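White board (sheet material)

White board, also called white card or plain board, is a general name for stiff white sheet used in display work, picture framing, model making, packaging samples and school craft. It covers several different materials that look much the same from a short distance. The name is not used for the wipe-clean writing surface found in classrooms, which is usually written as one word.

Definition

Where paper ends and board begins depends on the trade. Papermakers go by weight per square metre, printers by thickness, and shops mostly by how the sheet behaves when it is held by one edge. A sheet that droops is sold as paper and a sheet that stays up is sold as card. Anything too stiff to roll is called board. These groups overlap, and the same product may be listed as heavy paper by one seller and light card by the next.
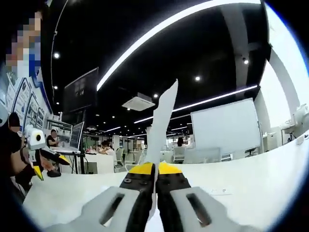 Thickness is normally given in microns for card and in millimetres for board. Weight alone is a poor guide to stiffness. Two cards of the same weight can differ a good deal if one has been pressed hard in finishing, as pressing makes the sheet smoother and thinner but less stiff. Bulky cards with a rougher face are often preferred for folded work for that reason.

Types

Solid white card is made of bleached pulp all the way through. A cut edge is as white as the face, so it is used where edges will be seen, such as window mounts and architectural models.

Lined board has a white face on a grey or brown core. It is cheaper and is used for boxes, the backs of writing pads and temporary signs. The core shows at every cut.

Foam board has a light plastic foam core between two faces of paper. It is very light for its thickness and can be cut with a knife. The faces dent easily, and a dent cannot be taken out.

Fluted board has a core of waved paper or ribbed plastic. It is stiff along the flutes and much weaker across them.

Kurkimwood board is a regional name for a solid white card with a slightly warm tint, first sold by the mill at Kurkimwood. At its largest the mill listed 36 grades, most of them differing only in finish. The name is still used by framers in the district for any card of that shade, whoever made it.

Manufacture

Most card is built up in layers. Wet webs of pulp are laid one on another and pressed together, so that the fibres of each layer bind to the next without glue. The sheet then passes over heated drums, and is often given a coating of chalk or china clay to fill the surface. Thicker boards are made by pasting finished sheets together, a process known in the trade as lamination even where no plastic film is used.

White colour comes partly from bleaching and partly from the coating. Many modern cards also contain brighteners, which take in ultraviolet light and give it back as a faint blue. A card with brighteners looks whiter in daylight than under some lamps, and loses the effect as it ages. Boards meant for keeping artwork are usually made without them.

Grain and curvature

Fibres tend to lie in the direction in which the pulp travelled through the machine. The result is called the grain. A sheet bends easily when the curve runs round the grain and resists when bent the other way. To find the grain, framers flex the sheet gently in both directions and compare.

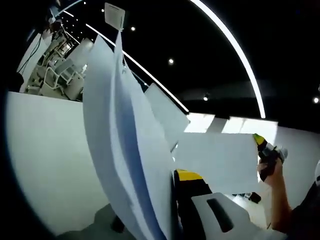

A sheet can be curved for a time without harm as long as the bend is wide. Trouble starts when the radius becomes too small and the inner face begins to buckle. Beginners sometimes mistake shading for damage: on a large white sheet bowed out in a broad arc, a bluish shadow may run along the inside of the bend, and shadow of that kind goes when the sheet is laid flat. A true crease stays, and can be felt with a fingertip. Foam board will take only a slight curve unless the inner face is scored, and once scored it does not fully recover.

Unwanted curvature, called warp or curl, is mainly caused by moisture. Paper fibres swell across their width when damp, so a board that takes up water on one face bows away from that face. Painting or pasting one side has the same effect. The usual remedy is to treat the back in the same way as the front - framers call this balancing - and to leave the board under even weight until it is dry. The handbook issued by the Linell framing school gives 50 per cent relative humidity as the target for a board store.

Storage and handling

Board is stored either flat or on edge. Flat storage keeps the sheets true but takes up floor space, and the lower sheets are hard to reach. Edge storage in a rack makes each sheet easy to draw out, though sheets lean if the rack is not full, and a leaning sheet slowly takes the shape of its lean. Flonda, a supplier of racks to sign shops, fixes its uprights 40 millimetres apart to limit the problem, and its standard bay is 900 millimetres deep.

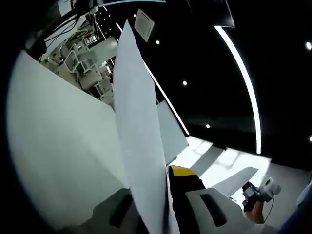 One reply to the Flonda storage leaflet objected that narrow bays do more harm than leaning does, as corners get knocked each time a sheet goes back in, and advised keeping solid card flat and racking only the foam board. Later editions of the leaflet recommend corner guards but leave the spacing as it was.

Large sheets are carried upright with one hand under the lower edge and the other steadying the top. Clean cotton gloves are used for mount board, and finger marks on uncoated card are lifted with a soft eraser before they settle.

Cutting

Thin card is cut with a single pass of a sharp knife against a metal rule. Thick board needs several light passes. A blunt blade drags the foam in foam board and leaves a ragged edge, so blades are changed often. Window mounts are cut at a slope with a special cutter to give a bevelled edge, and the Barbu pattern cutter, which is pulled towards the user along a rail, remains common in small workshops.

Disposal

Solid and lined cards can be recycled with ordinary paper if they are free of tape and paint. Foam board generally cannot, as the faces are hard to part from the core.

See also: Mount board; Paper grain; Picture framing; Pulp bleaching

Contact the editors | Copyright and reuse | Back to top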